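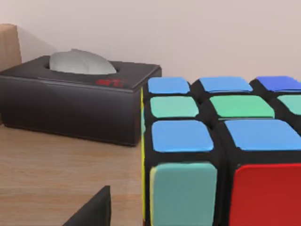
*A Rubik's cube and a tissue box on a wooden tabletop. Computer rendering.*

**Kinditora extends flood warning network to the lower Hulau**

Kinditora is to add 35 water-level gauges along the lower Hulau before the thaw begins in March. The district's existing gauges stop at the Flarov bridge, leaving the last stretch of the river without automatic readings.

The new units, supplied by Leinonen, measure the height of the water by radar and report every 2 minutes when the river is rising quickly. In normal conditions they report once an hour to save battery power.

Under the revised plan, 1,876 properties will fall within the warning area. Households will receive a text message when the level at the nearest gauge passes the first threshold, and a recorded phone call at the second. Landlines can be registered at the district office.

Ice remains the main difficulty. A jam below Flarov can raise the level upstream while the gauges further down show a fall – the software will therefore compare neighbouring readings before it issues or cancels an alert.

Sandbag stocks at the Hulau depot stay at 1,000. The riverside path will be closed in sections during installation.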